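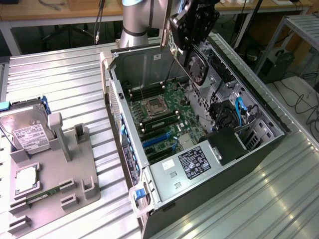

Accueil Visites Agenda Adhérer Contact

Journée portes ouvertes chez Grarkora, samedi 25 août 2018

Je suis arrivé à Ferkmont par le premier bus, avec Imogen Kershaw et Otis Hutchins. L'atelier Grarkora répare des ordinateurs de bureau et les revend aux écoles de la vallée. L'entrée coûtait 2 euros, café compris.
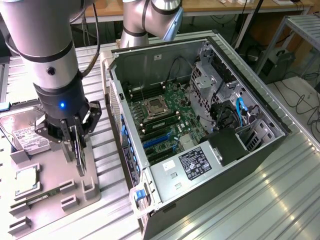
Raghavendra Sastry nous a expliqué le tri des machines. Il en reçoit 300 par an et 75 partent pour les pièces. Il insiste sur le rangement : un support gris avec des cales, comme celui posé au coin de la table, garde chaque pièce à sa position. Chez moi, j'utilise des boîtes à œufs - je n'ai pas osé le dire. 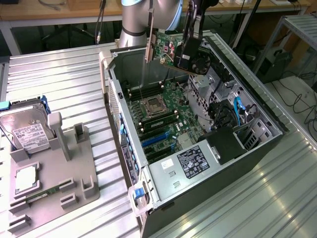 Tour ouverte, couchée sur le côté, avec une barrette de mémoire en place.

Ensuite, Phyllis Tunstall a parlé des prix. Une tour révisée se vend 75 euros, garantie 16 mois. J'ai trouvé cela correct, mais Otis préfère attendre les soldes d'octobre.
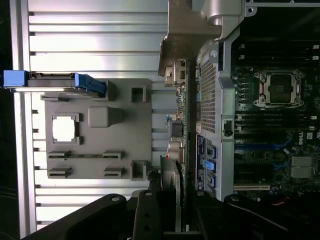 Il espère y prendre aussi un écran. Nous sommes repartis à midi, un peu trop tôt à mon goût.

À lire aussi
La foire aux livres de Were
Visite du moulin Prukar
Ridwan Simanjuntak et ses ruches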